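Household Task Working Group
Minutes of the meeting held June 2019, Ivmont office, second-floor meeting room

Present: Maëlle Doucette (chair), Chi-keung Ho, Bohumila Trnka, Kendra Thibodeau (minutes)
Apologies: Mélanie MacPherson

1. Minutes of the previous meeting
Approved with one correction. Under item 4, "folding" should read "flattening". Folding has not been attempted on the Wosach arm and remains out of scope until the August review.

2. Matters arising
The replacement wrist bearing for the Wosach arm has been received and fitted. C. Ho reported that play at the wrist is now within tolerance. The invoice from Marchand is still in dispute over freight and stays open.
Action: K. Thibodeau to reply to Marchand.

3. Chore list
The group went through the 11 chores on the list and agreed a status for each. Statuses are "ready", "supervised only" and "not ready".

Ready (2): moving closed containers between shelves; clearing a flat table of rigid items.
Supervised only (3): loading the lower dish rack; sorting shoes into pairs; emptying a wastebasket with a rigid liner.
Not ready (6): making a bed; changing a pillowcase; hanging shirts; folding towels; wiping around a faucet; picking up cables from the floor.

B. Trnka objected to "ready" for table clearing. The trials used one table at one height. M. Doucette noted the objection and left the status as is, with the table height to be stated next to it.

4. Bed making
Most of the discussion was on this item. C. Ho summarized the difficulty as follows. A pillow can be gripped at almost any point and will tolerate a poor grip. A comforter can be gripped at almost any point too, but most of those points are of no use, and the arm has no reliable way of telling a corner from a fold that looks like one. Printed bedding makes this worse. The edge finder responds to strong color changes inside the pattern and places false edges there.

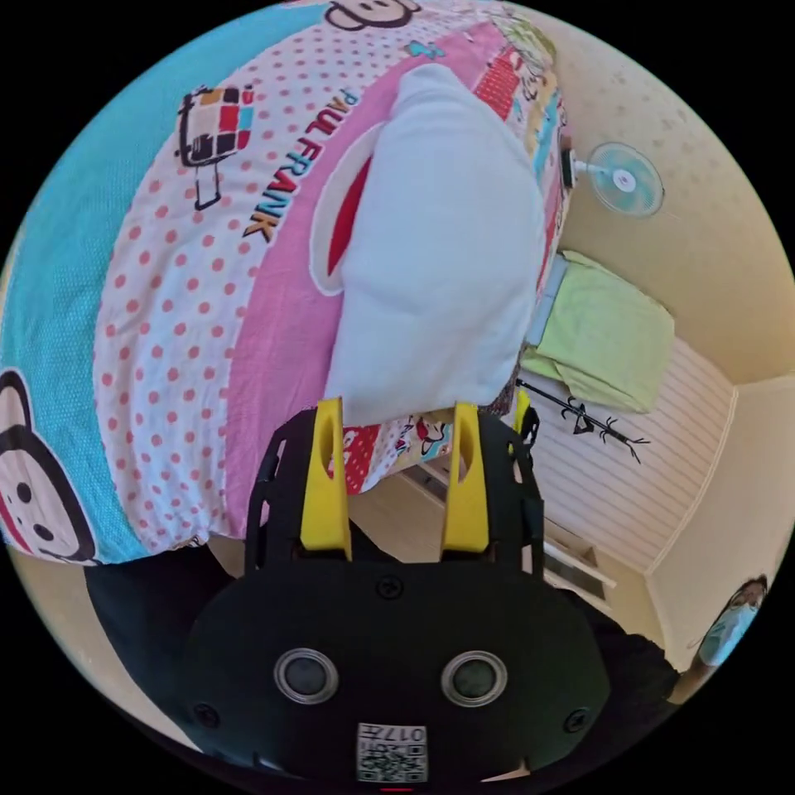
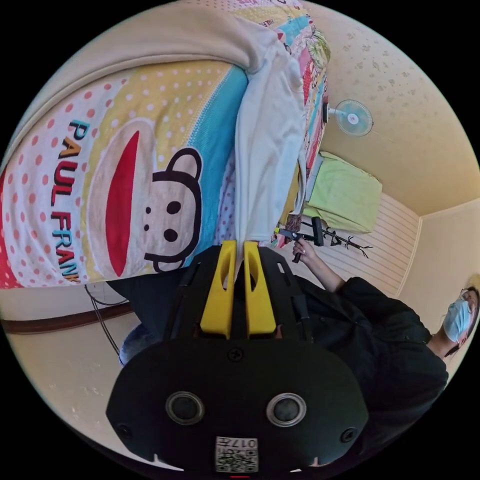
Item 4: two-finger grippers at the bed, Paul Frank bedding.

B. Trnka asked whether plain bedding should be used until the edge finder is corrected. C. Ho was against this. Households do not buy bedding to suit the software, and a result on plain white sheets would have to be repeated in full. Agreed to keep patterned bedding in the test set and to report plain and patterned results separately.

M. Doucette asked for a definition of "made". After discussion the following was adopted for scoring:
– pillow at the head end, fully on the mattress
– comforter covering the mattress on both long sides
– no part of the comforter on the floor
Wrinkles are not scored. B. Trnka asked that her preference for scoring wrinkles be recorded.

Beds with one long side against a wall were discussed briefly. The Wosach arm cannot reach the far side from a fixed base. Deferred to August.

5. Grip force
C. Ho proposed one force limit for all bedding. B. Trnka said thin covers and heavy quilts need separate limits, as a limit safe for the first lets the second slip during a long pull. Agreed to try two limits, selected by hand before each run. Automatic selection was not supported at this stage.
Action: C. Ho to write up the two settings.

6. Software
The Sosis planner still stops when the target moves during the approach. With cloth this is frequent, as first contact shifts the material. The stop is correct behavior for rigid items and should not be removed for them. C. Ho to look at a separate mode for soft items – no date given.

7. Budget
$3300 remains in the equipment line. M. MacPherson had asked in writing for a second set of fingers with softer pads. Approved in principle, subject to a quote.
Action: M. MacPherson to obtain the quote.

8. Any other business
K. Thibodeau asked that trial logs give the fabric type as well as the item name. Agreed.
B. Trnka asked that the phrase "can make a bed" be removed from the project summary page. Agreed. Replacement wording: "bed making under study".
Action: M. Doucette to amend the page.

9. Next meeting
August, same room. C. Ho to circulate the bedding results beforehand.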